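Brultex will zweiarmige Sortierzellen anschaffen, die Rechnung bleibt lückenhaft

Lovinau, 18. Juni 2021 – Der Gebäudedienstleister Brultex plant, an seinem Standort Lovinau zweiarmige Roboterzellen für einfache Aufräum- und Sortierarbeiten zu beschaffen. Das geht aus einer Vorlage hervor, die das Unternehmen der Belegschaft in dieser Woche zugänglich gemacht hat. Vorgesehen sind zunächst 2 Zellen, geliefert vom Systemhaus Tavley. Über eine dritte soll entschieden werden, wenn die ersten beiden im Regelbetrieb laufen. Was unter Regelbetrieb zu verstehen ist, steht in der Vorlage nicht.

Begründet wird das Vorhaben mit dem Mangel an Personal in den Nachtschichten. Die Zellen sollen Leergut und Abfall trennen, kleinere Gegenstände an ihren Platz stellen und später auch Pflanzen versorgen. Ein Arm allein reiche dafür nicht aus, heißt es, weil manche Teile gehalten und gleichzeitig bewegt werden müssten. Das mag stimmen. Es verdoppelt allerdings auch die Zahl der Gelenke, Greifer und Kabel, die gewartet werden wollen, und gerade an dieser Stelle wird das Papier dünn.

Für den Kauf sind 46 Prozent der Gesamtsumme angesetzt, 40 Prozent für Einrichtung und Anlernen. Für Ersatzteile, Wartung, Schulung und Ausfallzeiten zusammen bleiben die restlichen 14 Prozent – und das über eine Laufzeit von 3 Jahren. Wer schon einmal einen Greifer nachbestellt hat, wird sich über diese Zahl wundern. Einen eigenen Posten für verschlissene Greiferbacken gibt es nicht, ebenso wenig einen für die Umrüstung, falls sich die Behälter oder die Flaschenformen ändern. Dass sie sich ändern, ist im Alltag eines Dienstleisters mit wechselnden Kunden wohl zu erwarten.

Auch der Vergleich der Angebote überzeugt nur zum Teil. Neben Tavley hatte sich der Anbieter Echevarría beworben, dessen Zelle im Kaufpreis höher lag, dafür aber einen Wartungsvertrag einschloss. In der Tabelle der Vorlage wird allein der Kaufpreis verglichen. Der Vertrag taucht in einer Fußnote auf, ohne Betrag. Auf Nachfrage teilte Brultex mit, man habe die Folgekosten »im Blick« und werde sie nach der Erprobung beziffern. Zu diesem Zeitpunkt wäre der Auftrag freilich längst erteilt. Echevarría wollte sich zu dem Verfahren nicht äußern.

Tavley verweist auf die Versuche im eigenen Haus, die seit Januar laufen. Geübt wird dort mit Haushaltsgegenständen in einer kleinen Zelle, in der beide Arme über derselben Matte arbeiten. Angaben dazu, wie viele Griffe in einer Schicht gelingen und wie oft ein Mensch eingreifen muss, enthält das Material des Herstellers nicht. Zwischen einer Übungszelle mit bekannten Gegenständen und dem Sammelraum eines Bürohauses um vier Uhr früh liegt ein weiter Weg. Zerdrückte Becher, Restflüssigkeit und zugeknotete Beutel werden in den Unterlagen mit keinem Wort erwähnt.
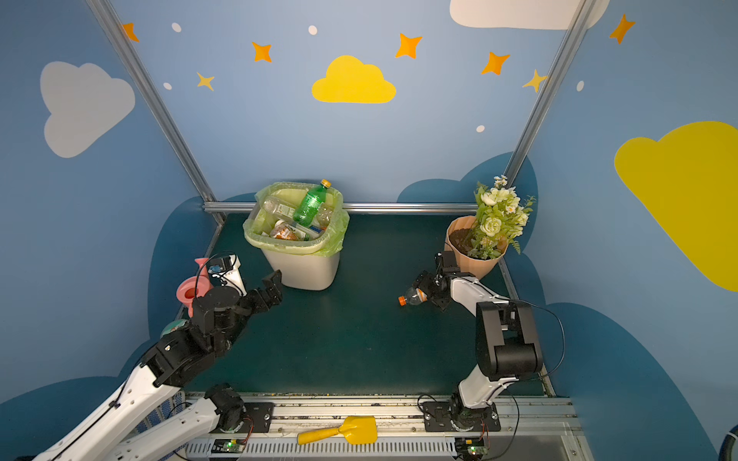
Arbeitszelle mit zwei Roboterarmen: Der rechte Greifer hält eine durchsichtige Flasche mit orangefarbenem Deckel, der linke ist auf den Abfalleimer gerichtet.

Der Betriebsrat hat der Planung bislang nicht zugestimmt. Er verlangt eine schriftliche Zusage, dass die Beschäftigten, die die Zellen beaufsichtigen sollen, dafür eingruppiert und geschult werden. In der Vorlage ist von einer »Mitbetreuung« die Rede, die neben der normalen Arbeit anfällt. Wie viele Minuten pro Schicht das sind, wird nicht geschätzt. Rechnet man diese Zeit nicht mit, sieht die Einsparung natürlich besser aus.

Offen ist außerdem der Platzbedarf. Der bisher vorgesehene Raum im Untergeschoss wird derzeit als Lager für Reinigungsmittel genutzt und müsste geräumt, neu verkabelt und mit einer Absperrung versehen werden. Diese Arbeiten sollen aus dem allgemeinen Bauunterhalt bezahlt werden, erscheinen also nicht in den Kosten des Projekts. Formal ist dagegen wenig einzuwenden, für einen ehrlichen Vergleich mit der Handarbeit taugt die Zahl dann aber kaum noch.

Denkbar wäre ein Mietmodell mit einer einzelnen Zelle, wie es der Betriebsrat ins Gespräch gebracht hat. Brultex lehnt das bisher mit dem Hinweis auf den Mengenrabatt ab. Wie hoch dieser Rabatt ausfällt, will das Unternehmen mit Rücksicht auf die laufenden Verhandlungen nicht sagen. Die Preisbindung im Angebot von Tavley gilt noch 40 Tage, bis dahin soll die Geschäftsführung entscheiden. Eine überarbeitete Kostenaufstellung ist nach Angaben des Unternehmens in Arbeit, ein Termin dafür steht nicht fest.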